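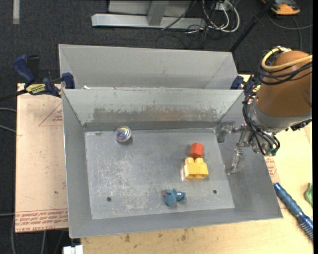
Gray metal bins, with a few small objects in the front one.

Sovcombe Repair and Reuse Library – progress report to the Debnath Fund
Prepared by Rokeya Gunawardena

We've had a wonderful few months and I'm so glad to be writing this one! When I last reported, the lending side of the project was running well and the repair evenings were still finding their feet. Both are now busy enough that we've had to rethink the opening hours.

Lending
Members have borrowed items 3,162 times since the grant began. Sewing machines, carpet cleaners and the big ladders go out most, and the pasta maker has had a surprising run (it has a waiting list, which I love). Late returns were a headache in the spring. Anjana Pramanik moved us over to text reminders in place of email, and late returns have dropped a lot, so we've stopped charging the late fee altogether.

Repair evenings
We now run two a month, up from one. People bring lamps, toasters, zippers, chairs, bikes – and they sit down at the bench and help with the fix, which was the whole idea in your original letter to us. So far 85 households have come to at least one evening. Toasters remain our weak spot. Several models are riveted shut and we've sent those owners home with an apology and a cup of tea.

The Vatside branch
The room at Vatside opened in August, a month later than planned. The landlord had to replace the back door, and then the shelving arrived in the wrong depth. It's open now from 4 p.m. to 7 p.m. and the after-school crowd has found it already. Stock is still thin there, mostly garden tools and board games.

Money
We are inside the budget on everything except shelving, where we overspent by around $2,000. We'd like to cover that from the unspent training line, and I'll send the revised sheet separately for your approval.

Next
Anjana is writing a short course on mending clothes by hand, to be tried at Vatside first. We also want to sort out a shared catalog, so that a member in one place can reserve something held at the other. Right now that's done by phone and sticky notes!

Last updated: August

Comments

Sandero: Borrowed the carpet cleaner twice and it saved my hallway. Will the Vatside room get one too?

Rokeya G.: It's on the list for there, right after a second drill!

mapleporch: Please put me down for the mending course. I have a whole basket of socks waiting.

Related
Opening hours at Vatside
How to donate a tool
What we can and can't repair
Previous report to the Debnath Fund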